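Rosura adds artificial tulips to its hire range

Rosura, the prop and display hire firm, has added artificial tulips to its spring and summer list. The stems come in pink, red and white and went into the catalogue in May under the range name Gurna. They are sold singly to trade customers or hired in sets with glass vases.

The range replaces the firm's older silk tulips, which were withdrawn last year after repeated complaints about fraying at the petal edge. Stock at launch is 500 stems, held at the Gil Street store. Ye-seo Heo, who manages the floral list, said the older stems had also been too stiff for low vases. "The wire ran the full length and stopped short of the bloom, so all the bend was in the wrong place," she said. "On the new one you can shape the top third and leave the rest straight."

Each stem is 52 cm from cut end to the tip of the bloom and is supplied with its leaves attached. The stem can be shortened with side cutters. Ordinary scissors will mark the coating and should not be used. Hire stems must be returned at full length, and a cut stem is charged at the sale price.

Before arranging, the firm advises laying the stems flat on a mat with space between them, so that bent leaves and creased petals can be found and put right. Vases stay on the same surface during this stage. Stems that have been packed tightly may need the leaves drawn outwards by hand, starting at the base.
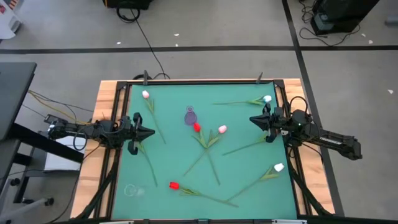 Vases and fit

Two glass vases are included with each hire set. The stems can be used in other containers, provided the neck is wide enough to take the leaves without folding them back. In a narrow neck the lowest leaf should be turned upwards along the stem before the flower goes in.

Heo recommends placing the first stem against the rim and the second across it, so that the two lock at the base. Later stems then hold their angle. Red blooms read darker under warm lighting and are best set towards the front, with white behind. Pale pink can go in either position but tends to disappear against a cream wall.

Water is not needed. Customers who want it for appearance may fill a vase to a depth of 2 cm, using cooled boiled water to limit scale on the glass. Stems should be wiped dry before they are packed again. Hire sets returned with wet stems will be subject to a cleaning charge.

Cleaning and storage

Dust is removed with a soft dry brush, working from the centre of the bloom to the edge. Marks on the leaves can be wiped with a damp cloth. Solvent cleaners and spray polish will cloud the surface of the petals, and the firm will not accept returns where either has been used.

For storage, stems should be laid head to tail in a box at least 60 cm long, with tissue between the layers. Blooms should not carry any weight. The firm's Musow boxes are the correct length and can be ordered with the stems. Boxes should be kept out of direct sunlight, which fades the red first.

Ordering

Hire sets can be reserved through the trade desk. Orders placed before noon on Friday are sent out at the start of the following week. Colours may be mixed within a set, but requests for a particular shade of pink cannot be guaranteed at present. A yellow stem is being tested and has not yet been given a release date.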